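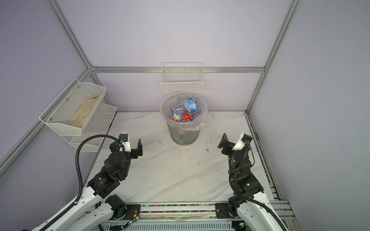
Poul Lauritsen asked after the last printing whether a warband leader who dies in the opening skirmish still counts towards the Renown track. He does. The wording in step 6 has been changed to make this plain, and the old wording should no longer be used.

4. Setting up a linked campaign

4.1 Before the first battle

1. Each player picks one of the four factions: Allau, Zuden, Vídalín or Harkavthorpe. Two players may pick the same faction, but they may not field the same named leader.

2. Build a warband of up to 557 points. Unspent points are lost. They do not carry over to the Armoury.

3. Record the leader's Wounds, Nerve and starting Grudge on the roster sheet. Zuden leaders start with one extra Grudge token.

4. Shuffle the 53 Omen cards and deal three to each player, face down. Place the remainder beside the map.

Note: The Omen deck from the first edition has a different back. Do not mix the two decks. Marked backs let a player read the top card.

5. Place the Black Cairn on any centre hex. It may not be adjacent to a river.

6. Set each Renown marker to zero. A leader earns Renown for every battle in which he was deployed, including a battle in which he is slain.

4.2 Replacing a slain leader

1. Remove the leader from the roster at the end of the battle, after Renown has been scored.

2. Promote one surviving champion. The champion keeps his own weapons and armour and takes half of the dead leader's Renown, rounded down.

3. If no champion survived, hire a Hollow Captain for 89 points. A Hollow Captain has no Grudge and cannot gain any.

Caution: A promoted champion does not inherit faction abilities printed on the leader's card. Players of Harkavthorpe in particular should check this before committing to a siege — the Gatebreaker rule is lost until a new named leader is recruited.

4.3 Storing a campaign between sessions

1. Write the Renown, Grudge and Omen totals on the roster.

2. Bag each player's Omen hand separately, still face down.

3. Note the hex number of every occupied fort. Hexes are numbered 1 to 166, starting in the north-west corner of the map and reading across.

Note: Vídalín forts under winter conditions are recorded with a W after the hex number. Colour alone is not sufficient, as the frost and neutral counters look alike under artificial light.

For battles involving three or more warbands, go to section 5.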